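Lost Property Service Moves to the Zonberg Building

The lost property service at Ferkarell will move to the ground floor of the Zonberg Building in June. The new counter replaces both the reception desk at the main gate and the storage room behind the Trevor Library, which have shared the work for the past nine years. Staff, students and visitors should use the Zonberg counter for all inquiries once the move is complete.

The decision follows a review carried out over the winter by Marijke Kramer, Head of Campus Services, and Hendrik De Smet of the Facilities Office. The review found that the service recorded 1392 items in the last academic year. Umbrellas, water bottles and single gloves made up the largest share of these. Wallets, card holders and keys were fewer in number but accounted for most of the inquiries received by telephone. 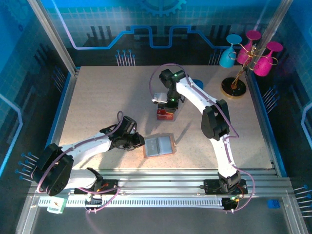 The review also noted that owners were often sent from one desk to the other before their property was located. Each desk kept its own paper register, and entries were compared only at the end of the week. A single electronic register will now be used. It will record the date on which an item was received, the building in which it was found and a short general description. Details that would help to confirm ownership will be held separately and will not be read out over the telephone.

"Our first aim was to give people one place to go," said Ms. Kramer. "The second was to make sure that personal documents are handled by as few people as possible. Under the old arrangement a bank card might pass through four sets of hands before it reached its owner."

Handing in found property

Found items should be taken to the Zonberg counter on the day they are found. Outside opening hours they may be left with the security office at the main gate, which will issue a receipt and forward the property the next working morning. Departments are asked not to keep found items in their own offices, even for a short period.

Wallets and purses should be handed in as they were found. Counter staff will open them in the presence of a second member of staff, note the contents and place them in a sealed and numbered envelope. Where a name can be read on a Ferkarell card, the owner will be contacted by e-mail at the address held by the registry.

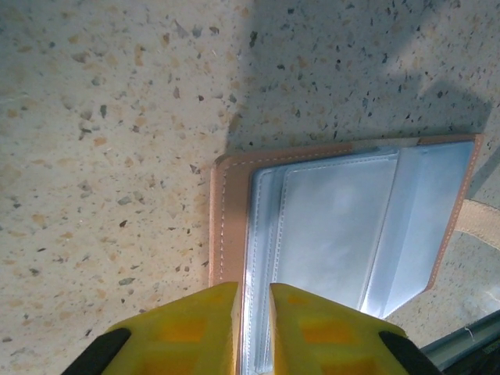 Bank cards that remain unclaimed after 13 days will be returned to the issuing bank or destroyed. Passports, identity cards and driver's licenses will be passed to the local police. Cash will be counted by two members of staff and placed in the finance office safe. Perishable food cannot be stored and will be discarded at the close of each day -- this includes food left in lunch boxes, although the boxes themselves will be washed and kept.

Claiming property

Owners should bring a form of identification and be ready to describe the item in some detail. If the identification itself has been lost, a department secretary or residence manager may confirm the owner's identity in person or by telephone. A colleague or friend may collect property on the owner's behalf with a signed note.

There is no charge for collection. Items may be mailed to addresses within the country at the owner's expense, and the counter will provide the cost of postage in advance. Laptops and telephones will not be mailed.

General items will be kept for three months. After that time, clothing and household goods in fair condition will be offered to Vokier, the secondhand shop on the east side of campus, and the proceeds will go to the student hardship fund. Mr. De Smet reported that last year's transfer to the shop filled roughly 20 crates, most of them containing coats and scarves.

Opening hours and contacts

The counter will be open from 9 a.m. to 4:30 p.m. on working days, with a break between noon and 12:30 p.m. During the summer session it will close at 3 p.m. The telephone extension used by the library desk will be transferred to the new counter, so existing posters do not need to be replaced at once.

Gerrit Visser will manage the counter from its first day, assisted by Jelle Smits, who moves from the library desk. Geert Claeys will continue to supervise the security office at the main gate and will answer questions about property handed in at night.

The library storage room will be closed for two days while its contents are transferred. Inquiries made during that time will be recorded and answered in the order received. Departments that hold older items, including those left behind after examinations, are requested to send a list to Mr. Visser before the end of May so that shelf space can be set aside.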